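Tisuter Clear Contact Adhesive

Item 274 - Stisano Workshop Supply

Tisuter is a clear, general-purpose contact adhesive for small repairs in the home, shop or classroom. It bonds leather, rubber, felt, cork, fabric, most woods and many hard plastics. It stays flexible after curing, so it can be used on shoe soles, bag straps, gaskets and other parts that bend in use.

The adhesive comes in three pack sizes. The 50 ml bottle has a brush in the cap and suits most bench work. The 100 ml bottle has the same cap with a wider brush. The one-liter can has no brush and is meant for shops that decant into their own pots. Cartons of the can are available to trade accounts.

What it will and will not stick

Good results can be expected on leather to leather, leather to rubber, cork to wood, felt to metal and fabric to wood. Rigid PVC and ABS also bond well if they are sanded first. Tisuter is not suitable for polyethylene, polypropylene, silicone or nonstick coatings. It should not be used on expanded foam, which the solvent will dissolve. For foam, order Zemero Water-Based instead.

Sheet goods and upholstery panels can be bonded with Tisuter, but for anything larger than a cabinet door we suggest the Mridha spray grade. It covers faster and leaves a thinner film.

Surface preparation

Surfaces must be dry and free of wax, oil and old glue. Wipe metal and plastic with isopropyl alcohol. Roughen smooth leather and rubber with 100 grit paper and brush off the dust. Bare wood needs only a light sanding. Very porous materials such as cork and raw felt take two coats - let the first one dry fully before adding the second.

Small tubes are handy for spot work and for touching up edges that have lifted. Put a little adhesive on scrap card first to check the flow, then work from the middle of the joint outward. 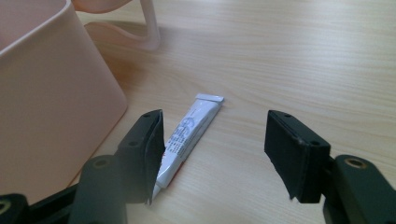 Application

1. Brush a thin, even coat on both parts.
2. Leave them open for 10 to 15 minutes, until the film no longer transfers to a fingertip.
3. Line up the parts carefully. The bond grabs on contact and cannot be shifted.
4. Press hard with a roller or tap with a rubber mallet.
5. Trim after one hour. Allow a full day before heavy use.

Cold rooms slow the drying time. Below 50°F the film may stay tacky and the joint will be weak.

Cleaning and storage

Wet adhesive comes off tools with acetone. Cured adhesive has to be scraped or rubbed away. Close the cap firmly after each use and store upright, away from heat. Shelf life is 18 months unopened. Thickened adhesive should be thrown out, as thinning it reduces bond strength.

Safety

Highly flammable. Use with good airflow and keep away from flames, heaters and pilot lights. Wear nitrile gloves for longer jobs. The safety data sheet ships with every can and can be requested for the bottles.

Specifications

Color: clear, light amber when cured
Base: synthetic rubber in solvent
Viscosity: 3,000 cPs
Pack sizes: 50 ml, 100 ml, 1 liter
Shipping: ground only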